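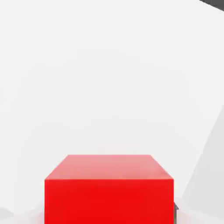 Lowri Pritchard had written in to say that the entry fee for builders at the Diststead show should be scrapped for good, and that if the organizers couldn't manage it she would like to hear why. Her letter got passed around enough that we took it to Elis Wogan, who has run the custom motorcycle show since its second year, and asked him to answer it along with a few other questions about this October's event.

We met him at the Roltach shop in Oltport, where he keeps a desk in the back next to the parts washer. He had read the letter twice.

"She has a point," he said. "A builder who puts a year into a bike, then trailers it across two states, is the reason anyone buys a ticket. Charging that person to park it indoors looks bad. I get it."

The fee this year is 80 dollars a bike. Wogan said it covers the overnight guard and the insurance rider for the hall, and that both went up over the winter. He would like to drop it, and he thinks he can for the invited class, but open entries will pay for at least one more show.

"When it was free we had people sign up for three spots and bring one bike," he said. "I had gaps on the floor at nine in the morning and a waiting list of people who would have driven all night. The fee fixed that. If I could hand it back at the door when you roll in, I would do that, and maybe we will. Mali Price is working out the paperwork."

Price handles the builder side of the show, and she joined us for part of the conversation. She said a refund on arrival is possible but the card company takes its cut both ways, so somebody has to eat the difference.

"It isn't a lot per bike," she said. "It adds up. I'd still take it over another round of no-shows."

The larger change this year is the invited class itself. In the past, Wogan and a couple of friends picked the builders over the phone, and the same shops tended to come back. This time there are six invited builders, and none of them has been in the class before. Each one was told in the winter, given a small build allowance, and left alone.

"We don't ask for sketches," Wogan said. "We don't ask what frame they're using. The only rules are that it runs, it stops, and it gets ridden into the hall. You can't push it in. We had one pushed in a few years back and people still bring it up."

Torquil Nisbet is one of the six. He works out of a two-car garage in Wihongi and mostly does repair work on older twins, with one full build going at any given time. Reached by phone, he said the allowance paid for his wheels and his paint and that the rest came out of what he had on the shelf.

"I was surprised they called," Nisbet said. "I've been to that show as a spectator maybe four times. I never entered because I never had anything finished by October. Now I have to finish."

He was not ready to say much about the bike. It has a rigid rear end and a springer fork he rebuilt himself, and the engine has been apart and back together twice on account of a cracked case he didn't catch the first time. The tank was still at the painter's when we talked. He had picked a solid color with no flake and no striping, and he said he was tired of explaining that choice to people.

"It's one color. I like one color," he said.

Not everybody is happy with the new list. Some of the regulars from past years had assumed they would be asked again, and Wogan said he had some uncomfortable calls in the spring. Two of those builders are coming anyway as open entries. One isn't coming at all.

"He told me he'd done five of these for me and that ought to count for something," Wogan said. "It does count. I told him he could have a spot by the main doors any year he wants it. But if the invited class is the same names every time, then it's a club, and I don't want to run a club."

Myfanwy Prothero, who has judged at Diststead and will again this year, agreed with the change but wished it had been announced earlier. She said several builders heard about it secondhand at a swap meet.

"That was handled badly," she said. "Elis knows it. The idea was right. The phone calls should have come first."

Judging has been trimmed as well. There used to be a long score sheet with points for paint, metalwork, engine, stance and so on, and Prothero said it led to safe bikes winning. Now each judge picks one bike in the invited class and one in the open class and has to stand next to it at four in the afternoon and say why, out loud, to whoever is there.

"I was nervous the first time," she said. "You've got the person who built it standing right there, and the person you didn't pick standing ten feet away. But people listen. A few of them argue. I'd rather have that than a number on a card."

On the vendor side, Wogan said there will be fewer booths and wider aisles. Last year the crowd backed up between the food line and the welding demo, and it took some people half an hour to cross the hall. The welding demo moves outside. The food stays where it is, because that is where the drains are.

There will also be a ride on the morning of the show, leaving the Roltach lot at seven and taking the river road into Diststead. Invited bikes are encouraged to go but don't have to. Nisbet said he plans to, if the bike is together.

"It's forty miles," he said. "If it won't do forty miles I don't deserve the spot."

We asked Wogan whether he had replied to Pritchard's letter directly. He had not yet, though he meant to — he wanted to have a real answer on the refund before he called. Price said she expected to have the numbers from the card company by the end of the month.

Open entries are still being taken, and there were a few spaces left on the main floor when we spoke. Builders who want one should send two photos of the bike, finished or not, with a line about when it will be running. Price reads them all herself, usually late at night, and she asked that people please put a phone number in the message.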